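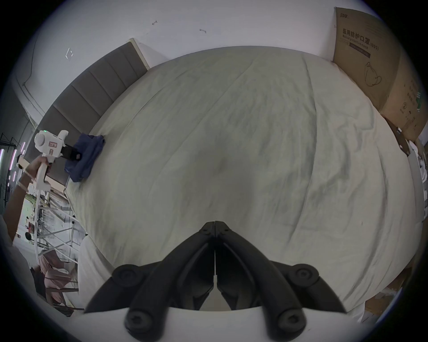 A bed, with its pale sheet on.

2021-03-28
By Ileana Cozma

Search this site Go

How does a country change its biggest rules?

Hi again! A reader named Radosław Głowacki wrote in to ask me why grown-ups in parliament argue so much about something called a constitution. Great question, and I've been wanting to write about this one for ages.

A constitution is the rule book for a whole country. It says who gets to make laws, how leaders are picked, and what the government is never allowed to do to you (like locking you up for saying you don't like the president). Regular laws have to follow it. If a law breaks the constitution, judges can throw that law out.

So what if the rule book itself needs fixing? Maybe it's really old, or it left somebody out. Then the country can make an amendment, and that's a fancy word for a change.

Let's make up a country to see how it goes. I'll call mine Vustura. It has a parliament with 375 members, and each one gets a single vote. To pass an ordinary law, say a new rule for bike lights, you need more yes votes than no votes. If only 181 people vote yes and everybody else votes no, the bike law loses. Close, but too bad!

Changing the constitution is harder. In Vustura you need two out of every three members to say yes, and that comes to 250 votes. Most parties don't have that many people, so they have to go and talk to the other side. They bargain, they swap ideas, they rewrite a sentence 30 times (I would go bananas).

Some countries add another step and ask all the voters too. That's called a referendum. You go to your polling place, you read the question, and you mark yes or no.

Why make it so tough? Think about a board game. If whoever was winning could change the rules whenever they felt like it, you'd quit pretty fast, and so would I. But if the rules could never change at all, you'd be stuck with the bad ones forever. Countries try to land somewhere in between, and they don't all pick the same spot.

Try it at home or in class! Get 8 people together, write down five rules for your group, and decide how many yes votes it takes to change one. Then try changing one.

In October I'll be writing about what judges do all day. Send me your questions before then!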